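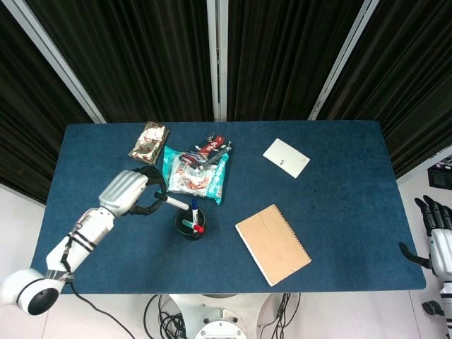 Subject: Re: felt tables, pens and snacks
From: Jyoti Mittal
To: shared-rooms list

Bhupendra Nishad wrote:

> Two things before I put in the May order. First, do we want the
> black mesh trays again for the tables, or is everyone fine with the
> round pen holders? Second, the dark blue felt is marking. I went over
> the one nearest the door with a damp cloth and it made no difference.
> Should I price new covers from Garg or leave it until the fall?
>
> Also, whoever keeps leaving chips on the tables, please at least
> close the bags.

Pen holders, please. The trays took up too much of the table and filled up with paper clips. A holder can be picked up and moved when someone needs the space, and the markers are easy to find in it. My only request is that people put them back with the caps on. I threw out a handful last month that had dried up, and the red ones always seem to go first.

On the felt, I'd wait. The smudges are faint and you have to be looking for them. Don't use a wet cloth again though - it pushes the mark further in. A stiff clothes brush, dry, one direction only, gets most of it. If that fails, Savita has half a bottle of the Clellico spray in room 37 and it worked on the chair seats. Try a corner first.

The last quote I have from Garg is 673 for the full set of covers, and that was without fitting. Matúš asked Drandach as well and they wanted 1,193, so I stopped there.

Snacks: I'm guilty of some of that. I don't mind a packet or two at the back of the table, but crumbs in felt are miserable to get out, and the foil ones go everywhere once they're open. Could we say unopened packets are OK on the table and anything open goes to the side counter? There are clips in the top drawer.

One more item for your order. We're low on the spiral notebooks with the plain cardboard cover. The tan ones are fine, no need for anything fancier. If you find one lying around with nothing written in it, put it back in the cupboard so we don't end up buying more than we need.

I'm in until 4:30 if you want to go over the list.

Jyoti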